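Notes for the Sunday talk at Mernham – "What lives at the bottom of the bin"

Slides are on the stick, clicker has a new battery. Start when the tea queue has gone down.

Hello everyone, thanks for coming in out of the rain. I'm going to talk for half an hour or so about sorting bins, the big grey open-topped sort that sits on a table and collects whatever you haven't decided about yet. Hands up if you've got one. Keep them up if you know what's in it. (Wait for laugh. If no laugh, carry on.)

Bit of background. When we took on the Joreo store room last winter we had 1,168 things on the list and a lot more that had never made it on to any list at all. Brushes, sticks, pens, odd lids, ends of string. Our mistake was to begin with the shelves, as they looked the worst. We should have begun with the bins. You can tidy a shelf in an afternoon and it'll stay tidy for a month, but an undecided bin just fills up again and then leaks back on to the shelf.

So – how we do it now. One bin on the table at a time. Wooden table if you've got one, it's quieter. Big things out first, and don't stop to admire them. Then you get down to the layer I really want to talk about, the last few long thin things that roll to the far side and lie along the edge there. They're a pain to pick up! Your fingers want to come straight down and the thing is tucked in tight where the floor meets the wall. I roll it towards the middle first and then lift. The Kuzmenko people tip the whole bin, and fair enough, but theirs are half the size of ours.

PAUSE. Ask who tips and who reaches. Usually an argument here, let it run a minute.

Next bit, sloping sides. I used to moan about them because you lose floor space. I've come round. You can see into the corners, and your wrist isn't scraping down a straight wall all morning. The Bema ones we tried had straight sides and I had sore knuckles by lunch.

Wear and tear. People ask when to throw a bin out. Scuffs and scratches inside, no, leave it alone. Smudges on the floor, give it a wipe if it bothers you. A crack, yes, out it goes. We've got 8 bins in use at the moment and I've only ever binned one (sorry).

Numbers, for those who like them: 162 things came out of our worst bin. I kept a tally on the back of an envelope, which then went in the next bin.

Skip the bit on labels if we're past quarter to.

Last thing before questions. Try to finish with the floor of the bin showing, even if there's a stick or two you can't face. Leave the last picture up while people ask things.

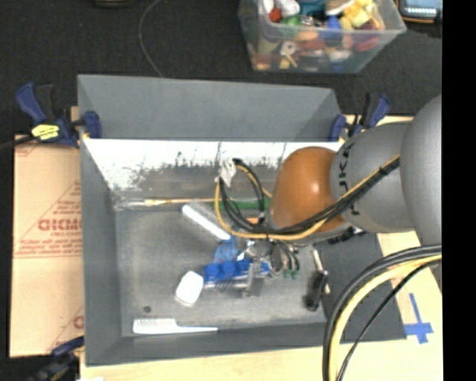

Tipping is fine if you put an old towel down first, otherwise the thin stuff goes straight off the table and under the radiator. I've done both for years and I'd still reach in for anything with bristles.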